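Trendus Used and Surplus Equipment
Humanoid hands and spares

Cluvow five-finger hand, right or left, used
Stock number 1624
Condition: working, with a known fault. Read the fault section before you order.
Listing revised 11/26/19

We sell this hand because people keep asking for it. We do not think it is as good as the brochure says, and we have marked it down to suit.
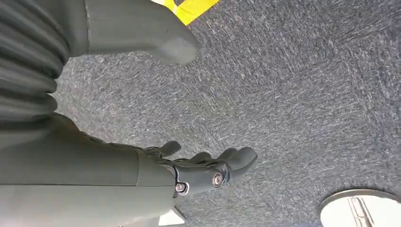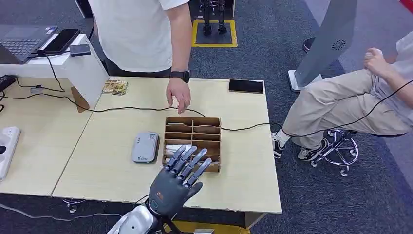

Robotic hand over carpet (first picture) and at a work table (second picture).

What the maker claims

Cluvow sells the hand as fail-safe. Cut the power, the sheet says, and the fingers go limp within a second, so anything or anyone in the grip can be pulled free. It also says the controller will spot a jammed finger and back off before any harm is done. Both claims are on the first page of the sheet, in large type. The test conditions are on the last page, in small type, and they describe an empty hand in a bench clamp.

What went wrong

Tae-yang Seok runs our returns bench. In April he was working through a batch from Statach, who had used the hands for sorting small packed goods. One of them closed on his glove during a slow grip cycle and stayed closed. He hit the stop. The controller showed the hand as powered off and open. It was neither open nor limp. The index finger and thumb held the glove until Fotini Galanis backed the tendon screw out by hand, and that took 3 minutes. His fingertips were bruised and nothing worse, but the glove was a loose one and he had most of his hand out of it already.

We wrote to Cluvow. The reply said the unit had probably been used outside its rated load. Statach's logs say otherwise, and we sent those too. The second reply told us to update the firmware.

So we updated the firmware and tested again with a padded dowel in the grip. We ran 52 stop tests on the hands in that batch. In 5 of them the fingers stayed shut after power was cut, and in every one of those the controller reported the hand open. The update changed the wording of the status message. We could not find anything else that it changed.

What we think causes it

Myrto Moschos took two of the bad units apart. The return spring in the index finger is small for the job, and the tendon can ride up on the edge of its guide when the finger is loaded from the side. Once it is up there, the spring can't pull it back. The position sensor sits on the motor side of the tendon, so it reports where the motor is and has no idea where the finger is. Cluvow has not confirmed any of this. It is our reading of two hands, and you should treat it that way.

What we do before shipping

- Fit a stiffer return spring to the index finger and thumb, made for us by Tzanetos
- Dress the edge of the tendon guide
- Repeat the stop test under side load, and put the results in the box with the hand

The spring costs you some grip strength. It also voids whatever is left of the maker's warranty, which in our experience was not much use to begin with. We have not seen a hand stick since the change, but we have not run the changed hands for long enough to call it a cure - and we won't be calling it one.

How to use it

Do not rely on the stop button to free a trapped finger. Keep the supplied hex key tied to the arm, where a second person can reach it. No loose gloves, lanyards or long sleeves near the palm. Do not use the status message to decide that the hand is safe to touch. Look at the fingers.

Not suitable for handing objects to people, for schools, or for public demos. We get asked about demos a lot and the answer is still no.

What's in the box

Hand with wrist bracket, controller, power lead, hex key, spare tendon, original spring set in a bag, our test sheet. The arm is not included. Check your wrist pattern against the drawing first, as the adapter for older arms is sold separately and we are often out of it.

Returns

Unused hands can come back within 30 days. If yours sticks, we want it back at any time, and we pay the freight. Please do not clear the jam first if it is safe to leave it - Myrto would like to see the tendon where it stopped. Send a note of the load, the angle of the wrist, and what the controller said.

Buyer comments

Stavros Petridis: Bought two. Neither has stuck so far. Grip is weaker than I expected, even after reading the page. The status message really is useless.

Iason Chatzigeorgiou: Mine came with the test sheet but no hex key. Trendus sent one on. I would not buy the hand new at Cluvow's price.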